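Let the Audience Sing, and Other Requests from the Back Row of the Altos

I have been singing in community choirs for most of my adult life, first in a school hall in Hestard with a heater that ticked all through the slow movements, and for the past while with the mixed choir that rehearses in Starneck. We're an unauditioned bunch of 69 on the books, fewer in winter, and I love them all dearly, including the tenors. So what follows is meant kindly. I've been turning it over on the drive home from rehearsal for months now, and my family has heard enough of it, so it's your turn.

My complaint is with the way we do concerts. More exactly, it's with the old arrangement in which the choir stands at one end of the building and sings, and the audience sits at the other end and claps, and then everybody goes home having had a perfectly nice time. I think we could give them a much better time, and the means of doing it is so cheap and so old that I'm a little embarrassed to be writing an essay about it. We should ask them to sing.

I don't mean one verse of a carol in December, mumbled from a photocopied sheet while people hunt for their glasses. I mean a proper share of the program. Two pieces in the first half and two in the second, taught from the front, in parts, with a bit of time given to it. I'd happily lose the long piece before interval to make room (you know the one, every choir has one, it's the piece the committee chose because we'd already bought the scores).

We tried it last May, more or less by accident. Our accompanist's train was stuck somewhere past Devadiga and we had a full hall, 200 people, and nothing to give them until she arrived. Our director is not a person who panics. She walked to the front of the stage, hummed a note, and taught the whole room a three-part round by ear. It took ten minutes, maybe a touch more. The first go was dreadful. The second go was all right. On the third the left side of the hall came in over the top of the right, the people in the balcony finally got hold of the low part, and I had the hair up on my arms the way I haven't since I was a kid at a regional choral camp.
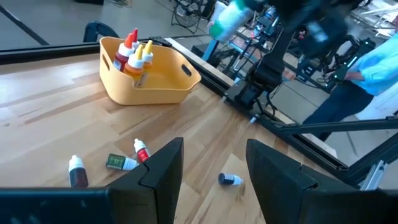 The accompanist turned up, we went back to the printed program, and we sang it well. But when I stood in the foyer afterwards with my cup of tea, not one person wanted to talk to me about the motet we'd slaved over since February. They wanted to talk about the round. A man told me he hadn't sung out loud in front of another human being since primary school. A woman of my mother's vintage held on to my sleeve and sang me her line again, right there by the coat racks, and she had it note for note.

Now, I know the arguments against, because I've had them put to me over supper by people whose musical judgment is a good deal better than mine.

The first is that people pay to hear a choir, and they shouldn't be asked to do the work themselves. There's something in that. If I bought a ticket to a professional ensemble and was handed a part, I might feel a bit short-changed (I'd also be thrilled, but I'm not typical). Community choirs are in a different position, though. Our audience is our neighbours, our kids, the people from work we've been badgering since Easter. They've come because they know us. They can hear a finer recording of almost anything we sing before they've got their shoes off at home, and they come out on a cold night anyway, so I have to think it's the company they're after as much as the polish.

The second argument is about standards, and it's the one I take most seriously. We rehearse for months to get our vowels matched and our final consonants together, and then we're to throw the doors open to a hall full of people who've never been told what a diphthong is? It does offend one's sense of craft. I've sat through enough sectionals on a single page of Latin to feel the sting of it. But the round didn't make our own singing any worse that night. If anything we sang the second half with more colour than we'd managed at any rehearsal, and I put that down to having heard the hall fill up with sound from the other direction. Usually we sing into a kind of polite dark. That night we knew who was out there.

And the third argument is that people will be embarrassed. Some will, and they must be left alone. I feel strongly about this. There's a certain kind of song leader who cups a hand behind one ear and bellows that he can't hear you, and I would walk a long way in the rain to avoid him. Anybody who wants to sit with folded arms and listen should be able to do so in peace. What I noticed in May is that a good many of the folded arms had come undone by the third time through, without a word being said to them.

What I'd like to see in a program

If I had my way, and after the last annual meeting I'm well aware that I haven't, I'd start the evening with singing before anyone had a chance to get nervous. A two-line call and answer, nothing on paper, finished before the welcome speech. It tells the room what sort of night they're in for.

After that the choir sings its own music, properly prepared, and the audience gets to sit back. Then something in parts, just before interval, so they go out to the tea urn still humming. I'd put the hardest of the shared pieces after interval when people are looser and have had a biscuit. And I'd end with everyone on their feet, choir down off the risers and standing in the aisles among them, because the loneliest thing in the world is to be the only alto in row G.

Choice of music matters terribly. Rounds are the obvious thing and they're obvious for a good reason. Folk songs with a strong chorus work, and so do simple canons and anything with a drone in it, because a drone is a part that can be handed to the shyest person in the building and still be essential. What doesn't work is a pop song everybody thinks they know. They know the chorus and then they hit the second verse like a car hitting a snowbank. I'd also plead for keeping it low. Most printed keys are chosen for trained sopranos, and the poor baritone dad in a windbreaker is left to choose between squeaking and growling.

I would keep it off screens, too. I know there are very clever lyric projection programs now, and our choir had a trial of one called Griltix that the younger members were quite taken with. It did everything it promised. But a hall full of people looking up at a wall sings to the wall. Taught by ear, they look at the director and then, after a bit, they look at each other, and you can hear the difference from where I stand.

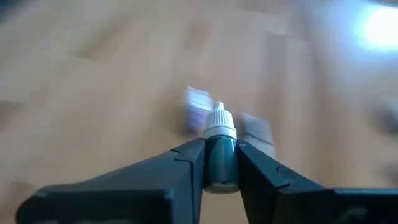
Where the money comes into it

I suppose I have to talk about money, as no essay about amateur music is complete without somebody doing so. Our spring concert costs a fair bit to put on, between the hall and the accompanist's fee and the scores. Teaching a round costs nothing at all. Most of the old ones belong to everybody, and if you have one member who can write a simple canon (we have a retired piano teacher who turns them out like scones) you needn't hire a thing.

There's also the matter of who turns up next term. Every choir I know is worried about numbers. We put up posters, we take a stall at the market, we run an open night where a few brave souls hover near the door clutching their car keys. After the May concert we had 10 new people at the following rehearsal, and when they were asked how they'd heard of us, most said they'd been in the hall that night. They'd already sung with us, you see. They'd had their first rehearsal sitting down with their coats on, and the frightening part was behind them before they'd given it a thought.

I think about the size of it sometimes. The big church in Starneck holds 300. We've never filled it, and when the idea comes up there's always a wince around the table at the thought of all those empty pews and our small sound floating off into the rafters. But suppose we sold two-thirds of it and every one of those people sang. It'd be the biggest choir the town has heard in my lifetime, and we'd have made it out of folks who came along to be supportive and were hoping to be home by half past nine.

I'm not asking for the whole program to be turned over. I love the difficult music. I love the weeks when a piece is only noise and the one evening when it suddenly isn't, and I'd be heartbroken if we gave that up. I'm asking for four songs in a night. Three, if the long piece before interval really has to stay, and I gather from the look I got when I raised it that it does.

The program for the spring concert gets settled in January. I've put the round from May on the suggestions list, in pen, and under it in smaller writing I've put two more. If you sing with us, you might add your name beside them. If you don't sing with us, come along anyway and sit near the front, on the left if you've got a low voice.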